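Rückbau im Flachwasser: Wer zahlt, wenn die Förderung endet

2023-02-11

Die Verfüllung alter Gasbohrungen gilt in der Branche als Pflichtaufgabe ohne Ertrag. Im Feld Rirkau zeigt sich derzeit, wie stark die Kosten davon abhängen, wann die Rückstellungen gebildet wurden und wer im Konsortium zuletzt dazugekommen ist. Der Betreiber Vestergaard hat im Januar den überarbeiteten Rückbauplan eingereicht. Er sieht vor, die Plattform Rirkau A in zwei Abschnitten stillzulegen und die Feldleitung zur Küste vorerst im Boden zu belassen.

Das Feld liegt in geringer Wassertiefe und fördert aus einem Sandsteinreservoir, dessen Druck seit Jahren unter der wirtschaftlichen Grenze für den Betrieb ohne Verdichter liegt. Eine Nachverdichtung wurde geprüft und verworfen. Die verbliebenen Mengen hätten die Investition nur bei dauerhaft hohen Großhandelspreisen getragen, und die Abnahmeverträge mit Lurato sind an einen Index gekoppelt, der Preisspitzen nur verzögert weitergibt.

Die technische Seite ist vergleichsweise übersichtlich. Vorgesehen sind Zementbrücken in zwei Tiefenbereichen, die obere mit einer Länge von mindestens 50 Metern. Vor dem Setzen wird die Ringraumzementierung akustisch vermessen. Wo die Messung keine ausreichende Anbindung an das Gebirge nachweist, muss die Verrohrung abschnittsweise gefräst werden. Dieser Arbeitsschritt bestimmt in der Regel die Dauer der Kampagne und damit die Miete für die Hubinsel, den größten Einzelposten der Kalkulation.

Vestergaard setzt für die gesamte Stilllegung 333 Millionen Euro an. Der frühere Plan war noch von 128 Millionen ausgegangen, allerdings ohne den Abtransport der Tragstruktur und auf der Grundlage deutlich niedrigerer Tagesraten für Bohrgerät.

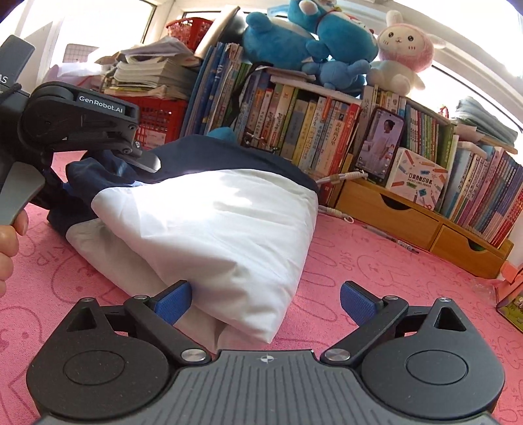 Strittig ist die Verteilung. Vikska war erst spät in das Konsortium eingetreten und hatte im Kaufvertrag eine Obergrenze für Rückbauverpflichtungen vereinbart. Diese Klausel bindet die Vertragsparteien untereinander, sie wirkt jedoch nicht gegenüber der Bergbehörde. Im Außenverhältnis haften alle Lizenzinhaber gesamtschuldnerisch. Fällt ein Partner aus, rücken die übrigen nach, unabhängig von ihrer Beteiligungsquote.

Die Behörde verlangt deshalb eine Sicherheitsleistung, die nach dem höheren Kostenansatz bemessen ist. Zulässig sind Bankbürgschaften und zweckgebundene Treuhandkonten. Konzernbürgschaften werden nur noch anteilig anerkannt. Für kleinere Partner verschlechtert das die Liquidität bereits vor Beginn der Arbeiten, da die Bürgschaftslinien auf den Kreditrahmen angerechnet werden.

Offen bleibt die Zukunft der Feldleitung. Lurato hat Interesse angemeldet, die Trasse für den Transport anderer Gase zu prüfen. Dafür müsste der Werkstoff auf Rissfortschritt untersucht und die Leitung vollständig molchbar gemacht werden. Bis eine Entscheidung vorliegt, soll sie gereinigt, mit inhibiertem Wasser gefüllt und jährlich auf Freispülungen kontrolliert werden. Die Kosten der Überwachung trägt zunächst der Betreiber.

Mit dem Bescheid über den ersten Abschnitt rechnet Vestergaard vor der nächsten Arbeitssaison. Die Ausschreibung für die Hubinsel läuft bereits.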